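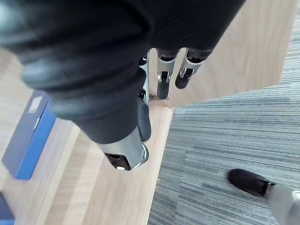 Ullavo table in light wood: top and panel

Ullavo Work Table, Light Wood

Made by Raudsepp. Sold and delivered by Brunthorpe.

Availability: in stock, ships flat
Assembly: required, hardware included
Finish: light wood, clear
Page last updated 14 September 2018

Overview

The Ullavo is a plain work table for offices, studios, classrooms and spare rooms. It has a flat top with straight edges and wooden panels in the same pale wood. There are no drawers, no cable trays and no built-in outlets. Most people buy it as a desk or a craft table. It also works as a side table along a wall, for a printer or a sewing machine.

The grain is fine and light, with faint streaks that are a little darker or paler than the wood around them. Every table is different in this respect, and two tables ordered together may not match exactly. If you plan to put tables end to end, order them at the same time and write "same batch" in the notes box at checkout. Raudsepp will pull them from one production run where stock allows.

Dimensions and weight

Length: 2000 mm
Weight without packaging: 40 kg
Recommended maximum load, spread evenly: 200 kg
Cartons: 2

The drawing with all other measurements is in the downloads tab, together with the assembly sheet. Measurements are given in millimeters because that is how the table is made. Please check your doorways and stairs before ordering. The carton with the top in it is the long one, and it does not bend around a tight landing.

Finish

The standard finish is Tridimell Clear, a matte coating applied at the workshop before the parts are packed. It leaves the wood close to its natural color. Expect it to warm slightly over the first year in a bright room. Anything left in one spot for months, such as a monitor stand or a desk pad, will leave a lighter patch underneath that evens out once the item is moved.

Tridimell Clear resists coffee, water and most pens for a short time. It does not resist acetone, paint stripper, hair dye or hot pans. Dragging metal objects across the surface will mark it. Use a cutting mat for knife work and a board under clamps.

A small tin of the same coating is available as a spare part for touching up. Sand lightly along the grain, wipe off the dust, apply a thin coat with a lint-free cloth and leave it overnight. A second coat is rarely needed.

Assembly

Two people should put the table together, mainly on account of the top. You will need a Phillips screwdriver and a clear area of floor. The hex key is in the hardware bag.

Lay the top face down on the flattened carton or a blanket. Fit the panels loosely first, with all the bolts started by hand. Check that the panels sit square to the top, then tighten. Turn the table over by lifting it clear of the floor. Do not roll it onto its panels, which puts the whole weight on one joint.

Tighten the bolts again after a week of use. After that, once a year is enough.

If a bolt will not start by hand, take it out and try again. Forcing it will damage the insert, and inserts damaged this way are not covered by the warranty. Replacement inserts are cheap and can be ordered from the spare parts page.

Care

Dust with a dry cloth. For sticky marks use a damp cloth and a drop of dish soap, then wipe dry. Do not use scouring pads or furniture polish containing silicone. Polish builds up on the matte coating and shows as cloudy areas, and it makes later touch-ups difficult.

Keep the table away from radiators and out of the direct path of a heater. Indoor use only.

Delivery

Brunthorpe delivers to the curb as standard. Room-of-choice delivery can be added at checkout for ground floor addresses and for buildings with an elevator large enough for the long carton. The driver will call ahead on the morning of delivery.

Open both cartons within a week and look over the top and the panels. Scratches or dents reported in that time are replaced part by part. We will ask for a photo of the damage and a photo of the label on the carton. Keep the packaging until you have checked everything.

Orders placed in February can take longer than usual. Raudsepp closes the workshop for part of that month for stocktaking and machine maintenance, and only tables already in the warehouse go out.

Returns

Unassembled tables can be returned in the original cartons for a full refund less the cost of collection. Assembled tables can be returned only if a part is faulty. Natural differences in grain and color are not treated as a fault.

Questions we get

Can the top be cut down?
It can, but the warranty ends there. Use a fine-toothed blade and seal the cut edge with Tridimell Clear.

Is there a darker version?
Not at present. The Ullavo is made in light wood only. Stain does not take well over the clear coating.

Can it be used standing up?
No. The height is fixed.

Can I buy a single panel?
Yes. Panels and tops are both sold separately. Give the code from the underside of your table so that we send the right version. The bolt spacing was changed once, and old and new parts do not fit together.

Does it come with glides for hard floors?
Felt pads are in the hardware bag. Stick them on before the table is turned over.

Related items

Ullavo spare panel, light wood
Ullavo hardware bag
Tridimell Clear, small tin
Felt pads, pack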